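Kobori Hall gets its plates back, and I got to help put them away

If you've been to any supper at Kobori Hall in the last year you'll remember eating off paper. I remember it well, because my gravy went through the paper and onto my good pants. So I'm very happy to report that the white plates are home again, washed and stacked and ready for the December supper, and that I spent a whole afternoon in the kitchen while it happened.

The plates went into storage when the hall kitchen was torn out. The old cupboards had sagged so badly that the doors wouldn't close, and the sink was leaking into the one underneath. Everything breakable got wrapped in newspaper and taken across town to the back of the Guven furniture store, where it sat behind a row of mattresses for much longer than anyone planned. The kitchen itself was done by summer (it's lovely, go and look at it, the counter by the window is deep enough to roll out dough on) but the shelving had to be ordered twice. The first set came in too shallow for a dinner plate. Who makes a kitchen shelf too shallow for a dinner plate?

Anyway, the right shelves are up now. Keegan Tuhiwai drove the crates over at 2 in the afternoon and we started unwrapping right away.

There are 100 dinner plates, plain and white and round, and I had forgotten how nice they are. They came from the old Trorka cafeteria when it shut down, and Fumiko Mizuno, who ran the lunch line there, can still tell you which ones she thinks are from the first order and which came later. It has to do with the ring on the bottom. I turned over a good many of them and couldn't see it, but she was sorting them into two piles faster than I could unwrap.

Newspaper ink was the big nuisance of the day. It had come off on the plates in gray patches, and on our hands too, and then from our hands back onto the plates we'd just cleaned! Sayaka Kikuchi got us organized after the first crate. Unwrap at the far table, wash hands, then carry to the sink. Hot water and ordinary dish soap took most of it off, and a paste of baking soda did for the rest. We changed the water a lot. Hinata Sakai dried, and kept handing plates back to me with one finger on the spot I'd missed, nearly always underneath, which I will admit is the side I don't look at when I'm washing up at home.

Two plates were broken in the move, one clean in half and one with a big bite out of the rim. We also put 8 aside with small chips. They're fine for potted plants or for mixing paint, and they're in a box by the coat rack with a note on it, so please help yourself. The Pratar art class has first pick, but they told me they only want a couple.

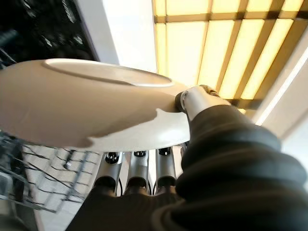 Can the plates go in the new dishwasher? The hall's rule is dinner plates on the bottom rack, facing the middle, with nothing leaning on them, and the serving platters still get washed by hand.

There was a bit of discussion over how to stack them. I'm for tall stacks, they look so handsome. Iñaki Segura, who built the shelves, would like us to remember that he built them and that he'd prefer short ones. Short stacks won. They're easier to lift down, I'll give him that, and the lower shelf is now at a height where you don't need the step stool. The stool has moved to the pantry, by the way – I know at least three people are going to be looking for it.

The soup bowls are still at Guven and should be coming over before the supper. They're packed in with the coffee cups, and there are more crates of those than I'd realized, so if you have a free afternoon and don't mind inky hands, come to the kitchen door and knock loudly, the bell is out. Bring a dish towel if you have one, the flat cotton kind. The fluffy ones left lint on everything and we had to go over a whole stack again.

Supper tickets are at the front desk as usual. It's chicken or the squash bake this time, with rolls, and I've been told there will be pie, though I haven't been told what kind and I've asked more than once. Doors open at 5:30. If you borrowed one of the big serving spoons during the paper plate months, we'd love to have it back before then. Just leave it in the basket inside the kitchen door.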